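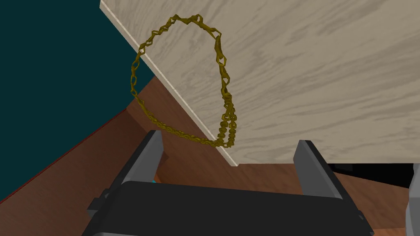
Chapter 5
What Is It Worth?

I bought my first piece of secondhand jewelry at a flea market in Hernley, and I paid 58 dollars for it. The seller wanted 400. I was thrilled with myself for the entire drive home (I'd haggled! me!), and then a week later I took it to a shop on Yoon Street and the woman behind the counter offered me 14. Same object, same month, three prices. Which one was right?

If you're tempted to say "the last one, she was the expert," hold on to that thought, and we'll pick it apart in a few pages. The seller had a price he hoped for. I had a price I was willing to pay. The shop had a price that left room to resell the thing and still cover the rent. Economists have names for all of these, and you'll learn them in this chapter, but you already use the ideas every time you stand in a store and put something back on the shelf.

We'll start with asking price and selling price, and why the gap between them can be so wide for used goods and so narrow for a gallon of milk. Then we'll look at scarcity, which people throw around as if it settled every argument. My aunt's fruitcake is scarce, and I couldn't get a dollar for it.

Section 5.3 is my favorite. It follows two towns, Drarnen and Zasulis, through one June when a bridge closed and the price of almost everything changed on one side of the river. Keep a pencil handy for that one, as there's a bit of graphing.

Before you read on, try this. Pick something you own and would hate to lose. Write down what you paid for it, what you think a stranger would pay, and the lowest offer you'd accept. Keep the paper! We'll come back to your numbers at the end of Section 5.4.

Words to know: asking price, market price, resale value, scarcity, willingness to pay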